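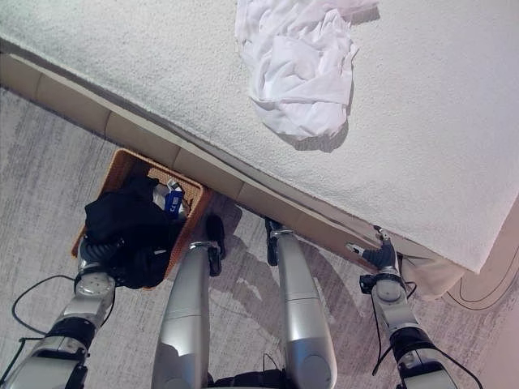

Laundry Tips for People Who Are Testing a Robot at Home

Filed under: Bedroom, Laundry, Workshop
Posted October 9, 2018

Laundry is where grippers go to be humbled. A hand that will pick up a soup can all day long meets one black sock and has no idea where the sock starts. If you are trying out hands, arms or cameras on household chores, these are the habits that have saved me time, carpet and a certain amount of language.

Set up the basket first

Use a woven basket with some weight to it. Light plastic ones scoot across the floor every time a finger brushes the rim, and you end up testing your patience and calling it the arm. On carpet a woven one mostly stays put. On hard floors, lay a rubber shelf liner underneath.

Go through the basket before you start. Anything that isn't cloth will get grabbed first, and with great confidence.

Keep the basket where the elbow has room. Most people measure reach to the fingertips and forget the elbow, which then introduces itself to the bed frame.

Sort by color, but for the camera

Dark clothes in a heap look like one large dark thing. White shirts on a white bedspread are the same problem with the lights on. If you want an easy first session, put dark clothes on a pale bed and pale towels on something dark. Save black on black for the day you feel too pleased with yourself.

Side light helps more than bright light. A lamp on the nightstand throws shadows into the folds and gives the camera something to look at. Turn off the ceiling fixture and see if your grasp rate goes up. Ours did, and I had already spent a week blaming the software.

Comparing hands

We have had two in regular use. The Pranevell has short jointed fingers and a firm pinch. The Ardeleanu is softer and wider and closes as if it were sorry to bother you. Each got the same 8 garments in the same basket, 3 tries per garment, then a fresh shake of the pile.

Jeans: Pranevell, easily. Denim bunches up and offers handles everywhere.

T-shirts: Pranevell again, though it likes to bring a friend. Two shirts in one pinch counts as a miss in my notebook. Yaqin Lei counts it as efficiency, and we no longer discuss it.

Socks: Ardeleanu. It scoops. It also scoops the bottom of the basket, so check the weave for snags.

Anything with a drawstring: neither. Tie the drawstring in a bow or take the garment out of the test.

Write down the misses as you go. By evening you will remember the one beautiful grab and none of the flailing.

Grip force

Start low. On our Dernus controller the force setting runs from zero to a number I have never needed, and 600 is plenty for cotton. Knits want less. To check, let the hand close on a folded washcloth and tug it. If it slides out with a little drag, good. If you have to brace a foot on something, turn it down before you move on to a sweater you like.

Wipe the fingertips with a damp cloth between batches. Lint builds up on rubber pads very fast, and a linty pad is a slippery pad. Painter's tape lifts off whatever the cloth leaves behind.

Mind the furniture

Upholstered bed bases are kinder to a hard wrist than wood is, but they do show scuffs. Pin an old towel along the side you are working on. Tuck in loose fabric at the corners too, as a gripper feeling around for a sock will take a bed skirt and be perfectly happy with it.

Pick cables up off the carpet. That includes the phone charger. I replaced one in December and another shortly after, and I have no one to blame who can be sent a bill.

If your machine has legs, leave floor in front of its feet. Thick carpet changes how it stands, so run the first few reaches slowly and keep the stop button in your hand, where it does some good. Mine used to live on the dresser.

What it costs to find out

The hands were loaners from Mosport, apart from the Ardeleanu, which set us back $2,810 with the wrist adapter. For that money you could have your laundry picked up off the floor by a teenager for quite a while, though the data would be worse.

Reader tip

Zdenka Papadopoulos writes that she safety-pins a square of bright felt to each dark garment for early runs and takes the squares off one at a time as the camera improves. I tried it over a weekend and it works well – just count your pins before anything goes in the wash.

Next time: fitted sheets. I have ordered more painter's tape.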